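Recording kit for the Gorndale room: questions before we spend anything

Steller has asked for a budget line to collect hand demonstrations for its robot arms. Two kinds of kit are on the table: sensor gloves with marker cubes at the wrists, and hand-held grippers with a marker on the tool. Both do household jobs at a table with a checkered cloth.

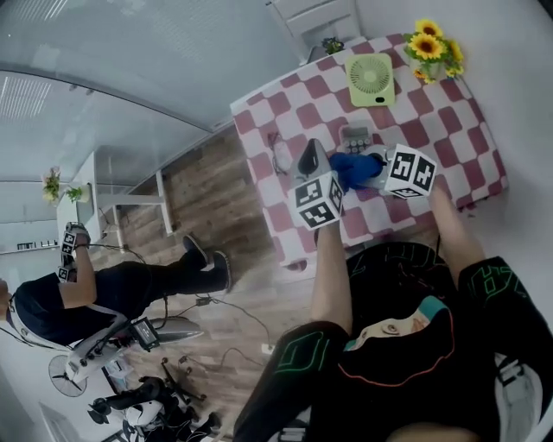
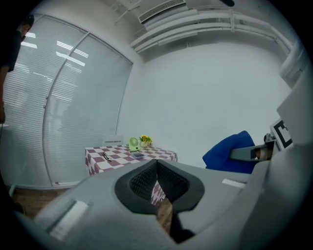

Which one should we buy?

Neither yet. The Gilbert quote for one gripper set is $2,889, and it leaves out spare pads, shipping and the software renewal. Ask for all of those in writing.

Are gloves cheaper?

On paper. Look at the cables and straps each wearer needs, then price replacements. Gloves also have to fit. If the supplier sells one size, find out who on your crew can't wear it.

Ginska says a station is ready in 14 minutes. Is that true?

Maybe, with their own staff doing it. We want to see our people do it on a Sunday shift with no one from Ginska in the building.

Do we have to fit out a special room?

The brochures say no. Budget for power outlets, cable covers and a table you don't mind scratching anyway. Fans and houseplants can come from home.

How many sets?

Start with 2. The request was for 5, but I haven't seen a schedule that keeps five people recording all day.

Will the recordings work on the arms we already own?

No vendor has shown us this — only slides. Until one does, the purchase stays on hold.

When is the next decision?

May, if the written quotes are in.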